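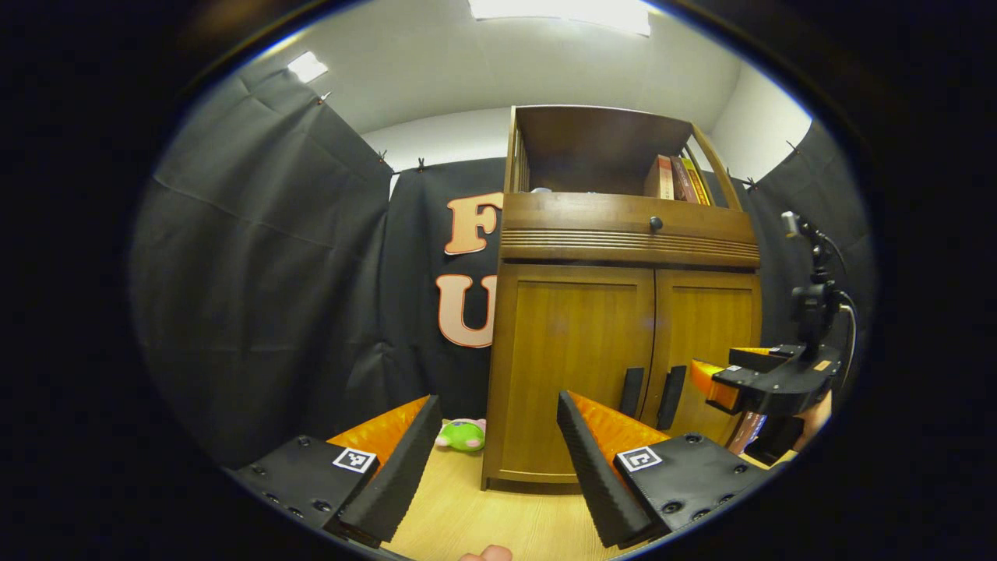

The trouble with teaching a robot to tidy up is that somebody has to tidy up first, several hundred times, holding something that isn't quite a hand. Dovard, a small firm in Skukthorpe, has decided there is a living to be made from this, and its hand-held gripper kit, the Ivura, is what it hopes you will do it with.

You hold one in each fist. Each has two orange fingers with ridged black pads. You squeeze, the fingers close, a camera watches, and at the end of the day you have a pile of recordings from which a robot may learn to put a plush toy in a cupboard. The pair costs 3000 pounds with the software. For 700 more, Dovard lends you a person for a day.

Our person was Wekesa Nzioka, who arrived early, drank nothing and corrected my elbows. "You're moving like you," he said. "Move like something with no wrist sense and a poor memory."

I did my best. The first hour with the Ivura is a humbling one. I have picked up soft toys since infancy and had thought the matter settled. Given a wide pair of rubbery jaws and a small green plush thing on a table, I nudged it, tipped it over, pinched it by what may have been its face and dropped it against the cabinet. All of this was recorded. Nzioka marked two of my attempts as "usable" and the rest as "interesting".

By lunch it had come right. The pads are the best part of the kit: they grip cloth without chewing it, and they cope with a door handle if you come at it square. The trigger has a pleasant, even pull. Small round knobs are another matter, and I would not want to be the robot that learned knobs from me.

The square printed markers on the finger mounts tell the software how far apart the fingers are, which works nicely until you get a thumb over one. I did this often. The software says nothing at the time and then throws out the whole take in the evening, like a hotel that waits until checkout to mention the minibar.

Yuxi Su, who designed the grip, is unmoved by complaints about weight. Each unit is 652 grams, and she says the earlier one was worse. "People put it down when they're tired," she told me. "Then they pick it up again and they're better." My forearms take a different view. Five hours was my limit, and the last of those was mostly sighing.

Then there is the manual, which was rewritten in May and reads as though it was finished on the bus. Page one tells you to calibrate. Page nine tells you how. The chapter on using both grippers together consists of a drawing and the word "carefully".

Is it worth the money? So-yul Noh, who runs a training lab at Biwott and has bought two pairs, thinks so, chiefly for the speed. Her staff used to steer a full-sized arm by remote control and now they simply walk up to a shelf. Her colleague Tõnu Mockus would like longer cables and a warning beep, and has written to say so. Dovard has promised him the beep.

The current price holds for orders placed by 6/28/25. Replacement pads are extra, and you'll want a spare set.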